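Search this notebook Enter keyword Go

Mamerthorpe Technical College
Student Automation Project, Bench Two
Notebook entry, April, afternoon session
Entered by Nadhirah Chong; read and initialed by Iolo Hopkin

Present: N. Chong, I. Hopkin, second-year project group.

Purpose of session

To continue the tub task for the Rorkero student challenge, to settle the order in which the two arms approach the tub, and to decide whether the closing speed set before the break should be kept. The group also wished to know how far the wrist view can be trusted once the fingers are down among the cases. This question was left open in the previous entry and has now been asked by two separate students.

Condition of the bench at the start

Power was applied at 1:10. Both arms homed without a fault. The left arm gave a small jerk at the shoulder on its first move, as it has done on most first moves this term, and not afterward. The emergency stop was tested from each side of the bench by a student who had not done so before. Both tests passed and have been entered in the safety log.

The calibration file in use was the one saved at the end of the last session. The check move to the near left corner of the surface landed 2 mm short on the right arm. This is inside our limit, but it was inside our limit by more than that in March. The mounting bolts were checked and one on the right plate took a further eighth of a turn. The check move was then repeated and no change was found. Mr. Hopkin is of the opinion that the error lies in the wrist and that the plate was never the cause. I have not formed a view.

Task as set

The challenge rules ask for a household or classroom job to be carried out on rigid and semi-rigid objects chosen by the team. Our group chose pencil cases. The cases are to be taken from the tub and laid on the surface, and afterward stood in the tub again. Either arm may be used for any case. Objects on the surface that are not part of the move must be left where they are, and a case that is nudged more than a finger's width is scored as a disturbance.

It was agreed in the planning meeting that the cases should differ in color and finish as well as in shape. The clear ones remain the hardest. Students who drive the arms by hand through the Tehrani software report that they lose the edge of a clear case against the marbled surface, and the recordings bear this out: the hand slows, corrects, and slows again. A plain mat was proposed. The group voted against it on the ground that the challenge bench will not have one.

Session record

17 runs were attempted before the break at 2:40. The first several were driven by students who had not used the right arm before, and these have been marked as practice and will not go into the training set. The remainder were kept. Stored recordings for the task now stand at 842. The plan submitted to the college called for 2000 by the end of the project, and at our present rate we shall not reach that number without a second weekly session. I have asked for one.

The driving order was changed after the fourth run. Until then one student had driven both arms. From the fifth run onward, each arm had its own driver, with a third student calling the case by color. The change made the motion smoother and made the pauses longer. Both effects are plain in the timing file. The pauses arise when each driver waits for the other to clear the space over the tub, and a spoken rule has now been adopted: the arm that is already lower goes first.

Two drivers objected to the rule. Their objection, which I record at their request, is that the lower arm is often lower only through a poor approach, and that the rule rewards it. The point is a fair one. It will be looked at again after the next session.

Left arm over the tub side, right arm standing off:

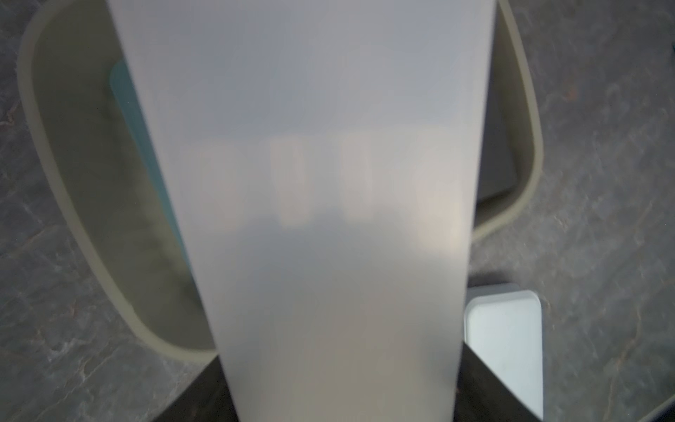
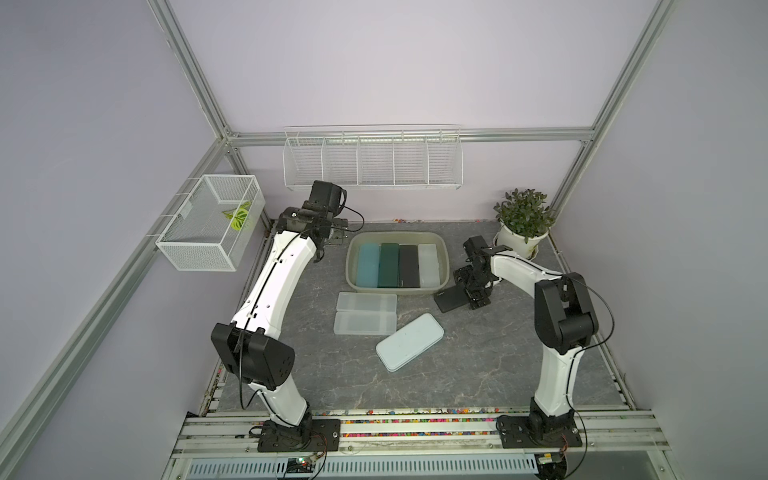
Closing speed. The value set before the break was 30 percent of the maximum. At this value the soft-sided approach works as intended and the cases are not pushed along their neighbors. At 45 percent the group saw the target case kick sideways in several runs and, in one, ride up over the finger and fall flat. The lower value is kept. The students who asked for the higher value did so on account of the clock, and I would remind them that the time lost in a single failed grasp is greater than anything they would gain across a full run.

Finger spacing. The fingers need to open wide enough to pass either side of a case and no wider. With four cases standing in a row, the gap next to an end case is generous and the gap next to an inner case is not. An opening of 34 mm was tried and served for every case but the thickest. For that case the driver may open to 40 mm, and should take it only when at least one neighbor is already out. This last sentence is to be copied onto the bench sheet.

Wrist view. The question raised by the students is whether the wrist view adds anything once the finger is close. With the hand low, the near finger fills the middle of the view, and whatever lies directly behind it is hidden at the moment when the driver would most like to see it. A case beside the finger may show as no more than a strip of color. Against this, the strip is often enough. The edge of the case beside the finger gives the driver its angle, and the rim gives the height. Drivers who had been told to watch the edge and ignore the middle did better than those who had been told nothing.

For the learned policy the position is less clear. Mr. Hopkin trained a short trial on the wrist views alone and another on the wrist views together with the fixed view. The first would reach the row of cases and then hesitate above it. The second went down, though not always on the correct case. He considers the trial too small to report and has asked that no figures be entered here. The files are under his name in the shared folder, in the subfolder headed "trial, do not use."

Lighting. Late in the session the light from the corridor side fell across the white finger covers and left bright patches on them in the view. The students asked for the covers to be painted. I have declined for the present. The covers were supplied by Pernesbridge on loan and are to be returned as received. Matte tape may be tried on one hand only, and the hand so treated must be named in the run sheet for each recording.

Faults and incidents

One soft stop on the right arm at 2:15, cause given as joint limit. The driver had reached across to the left side of the tub when the left arm was free to take the case. No damage. The arm was backed out by hand under supervision and re-homed.

One cable tie on the left arm was found to be loose near the wrist and was replaced. The cable should be checked at the start of each session until further notice. Students are asked to run a finger along it from base to wrist with the power off, and to sign the sheet.

Beads have found their way into the gap along the front of the work surface. They are left from the sorting exercise run by the first-year group. They do no harm where they are, but any that reach the rail could foul the clamp, and the group that spilled them has been asked to lift them out with the soft nozzle. No one is to use a screwdriver for this purpose.

Work for next session

1. Repeat the check move on the right arm before and after a 12 minute warm-up, and enter both readings.
2. Record with the clear cases only for the first half hour. Drivers to change over after each run.
3. Try the lying-flat start for the tub cases, with the case laid at an angle to the tub. The present set has too many starts that are square to the table, and the policy has begun to expect them.
4. N. Chong to rewrite the bench sheet with the finger openings and the rule on the lower arm.
5. I. Hopkin to prepare the larger training run and to report on it in writing.
6. The group to submit its draft of the challenge statement. The draft seen so far says a good deal on the arms and very little on how a disturbance is judged. The judges will ask.

Note on run sheets

Several run sheets were handed in without the driver's initials. A recording with no initials cannot be sorted by driver afterward, and the comparison between one-driver and two-driver runs depends on it. Sheets without initials will be returned, and the recordings concerned will be held out of the set until they are completed. This applies to staff as well. One of the sheets was mine.

Remarks by I. Hopkin

I agree with the above except as to the calibration. The right arm reads short only on moves to the left half of the surface. If the plate were at fault I would expect the error on both sides. I propose to swap the wrist unit with the spare for one session and to record nothing for the training set on that day. The spare has not been run since the autumn and should be given a full range check before it goes near the cases.

On the spoken rule, I have no objection to keeping it for now. I would ask that the caller also say the word "clear" when the first arm has left the tub. At present the second driver is guessing from the sound of the motors.

Power off at 4:05. Arms parked, bench sheet signed, key returned to the office.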